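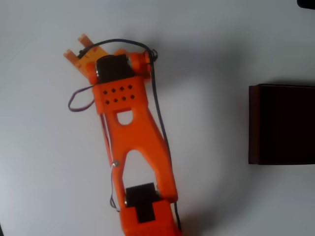

Home Projects Reviews Forum Contact
Search this site Go

Tymofii Panasiuk has spent most of February swapping grippers on a printed arm at Lorwood, the shared workshop where he rents a bench. He has tried 3 so far and kept notes on all of them.

The first was the stock claw. "It was fine on blocks and useless on anything round," he said. "I ran 300 picks with it and got sick of chasing bottle caps across the table."

The second, from a design called Nisell, had wider jaws. It held better, but the extra weight made the wrist servo hum when the arm was stretched out. He took it off after two evenings.

The one he likes has two short, straight fingers with a narrow gap between them. "I'd been putting off anything that plain. Then I did 1068 picks with it and only had to re-tighten once." He had meant to stop at 1000 and lost track while talking to Vasilis Lazarević, who has the next bench.

Lazarević is less convinced. He uses the Zidthorpe controller and thinks the results have more to do with tuning than with finger shape. "Put the first claw back on with the settings he has now and then tell me," he said.

Panasiuk agrees that would be fair, and says he'll get to it. His bigger worry is the wiring. The gripper cable loops at the wrist before it heads down the forearm, and he wants enough slack there for a full turn. "Too short and it tugs. Too long and it catches on the colour cards I use as targets."

He plans to print the next set of fingers in something softer.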